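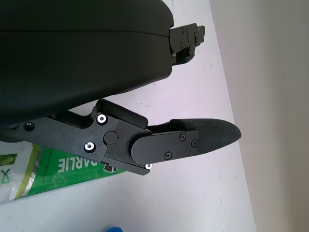 Should you empty a kitchen drawer completely before you tidy it? Take everything out, every time, down to the crumbs.

Search this site Go

Drawers First
23 December 2018

I love a kitchen drawer. I love them more than cupboards, more than pantries, and I will happily spend the week of the holidays on my knees in front of one while the cookies burn. My case is simple: a drawer sorted from the top only gets you a neater mess. You shuffle the peelers, you feel good for an evening, and the bottom layer (birthday candles, a key, the lid to something) stays right where it was.

So dump it. All of it, on a towel! Last May I did the big one beside our stove and found three can openers, one of them an old Guillot that still cuts better than anything I've bought as an adult. It had been under the takeout menus for years.

I'm less sold on dividers. I own the Ikov tray, the one with 5 slots, and the whisk won't fit in any of them. Shoeboxes cut down with scissors do fine. What matters to me is that the things you grab while something is boiling live at the front, and the melon baller goes to the back, or to your sister.

And please keep one junk drawer. A house needs a place for tape and dead batteries and string. I just think it should get dumped on the towel too.

Get new posts by email. You can unsubscribe at any time.

Comments (3)

Guest: Did mine last night. Two hours, four corkscrews. We don't drink wine.

potlid138: Disagree on the trays, my Ikov fits everything, but I don't own a whisk.

Guest: What do you line the bottom with?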